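Pegboard for hand tools: hooks in one row or spread out?
Workshop and Storage board, page 1 of 1

yutong_t
Posted 2020-05-18
Hello all. I am arranging a pegboard with hand tools and I would like your opinion about the spacing. The board is the kind with small round holes, and I use white plastic hooks. In the lower part I made one horizontal row of four hooks: paintbrush, screwdriver, paint roller, and one tool with a wooden handle. A yellow-handled tool hangs higher, near the corner. The basket on the table is for things that do not have a hook yet, for example the scissors. 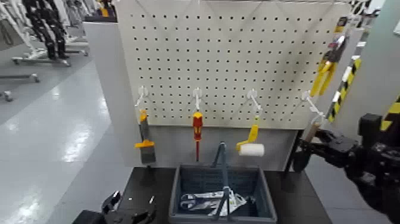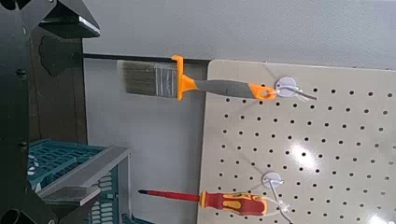 Questions for those with experience
1. Is it better to keep one straight row, or to use the full height of the board?
2. The roller hangs at an angle and I do not like it. Is there a hook which holds it straight?
3. Do you give the scissors a hook, or do they stay in a basket?
Thank you in advance.
Yutong Tang

Grigaitė
I would use the height. Your row is nice to look at, but all the long things are side by side and above them is a lot of free board. Put the brush and the screwdriver higher, and leave the low row for what you take every day. I have my boards this way from September and I did not change it again.

skastarus
I do not agree with Grigaitė. One row at hand level is the fastest to use. When tools are at three different heights you must look each time. Free holes are not a problem, you will fill them soon enough. My board has 1169 holes (yes, I counted them one winter) and I use very few.

Grigaitė
With five tools, yes. With thirty tools one row does not exist anymore, so she will need the height in any case. Better to plan it now than to move every hook later.

fludstead
About the roller: a single hook will always let it lean, the weight is on one side. Use two hooks close together and lay the frame of the roller across them. I bought mine from Cillevwood, a bag of 400 small hooks, much too many for one person. The long ones they sell separately.
Also check that the hooks do not come out when you lift the tool. Mine did, every time, until I put a small piece of tape behind the peg.

yutong_t
fludstead, two hooks is a good idea, I will try it tonight. Does the tape leave glue on the board?

fludstead
A little. It goes away with warm water and soap. Take paper tape, it is weaker but it is enough.

skastarus
Please hang the scissors. In a basket with paper they are always under the paper. One short hook through the handle, finished.

Grigaitė
Here I agree with skastarus — it happens. But keep the basket with the carrying handle. When I repair something in another room, I put in it what I need and take it with me. Only empty it after, or it becomes a second tool board, a bad one.

And what is the plan for the crate, the one with openings in the sides? I see a gray metal bracket across the rim. I keep such pieces flat in a drawer, otherwise they scratch everything.

yutong_t
The crate is for metal parts which are too heavy or too strange for a hook. A drawer is better, you are right, but I have none free at the moment. Maybe I will put a cloth at the bottom.

skastarus
Cloth catches on sharp corners. Cardboard is better, and you can throw it away when it is dirty.

yutong_t
Cardboard then. For the board I will try both ways: the row stays where it is, and the new tools go above it. When the two hooks for the roller are in place I will write again.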